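There are 11 long boxes behind the counter at Bilter Comics in Clarkstead, and the owner has read every issue in them. Most of them more than once. When I stopped by in March 2026 to ask about Ilie, the black-and-white fantasy series that has taken over the front rack, I barely had my notebook open before the first recommendation landed in my hands.

"Start with issue 8," the owner told me. "I know, I know, you want to start with number one. Go back to it later! Issue 8 is where the art just explodes."

The series follows a river pilot named Ilie through Bureck, a drowned city where every bridge has its own laws. It began as a stapled mini sold at the register, and the shop has now moved 2,263 copies across the whole run. The collected edition comes out in November at 390 pages, and I got to flip through a proof.

"Look at those blacks," the owner said, leaning over my shoulder. "That's all brush. You can feel the water in it." 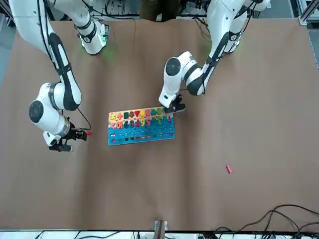
A puzzle board between two robot arms on a paper-covered table.

We talked for a long time about the toll keeper, who starts out as a pretty standard heavy and ends up with the best scene in the book (the flooded stairwell, if you've read it). I said I hadn't expected to feel sorry for him.

"Everybody says that! I had a customer come back in the same afternoon just to yell at me about that stairwell. And there are hardly any words on those pages. It's him, the lantern, and the water coming up."

What about the middle stretch, where Ilie leaves the city? I found it slow on my first read.

"It's slow, sure. I love it, but it's slow. Read it in one sitting and it plays a lot better. Waiting a month between those issues was rough."

I asked if the story ends with the collection. The owner grinned and slid the proof back under the counter.

"It ends. But look at the map on the last page, and then look at the one in the front. There's a bridge missing."

I went home with issue 8 and the four after it, and I still haven't found which bridge.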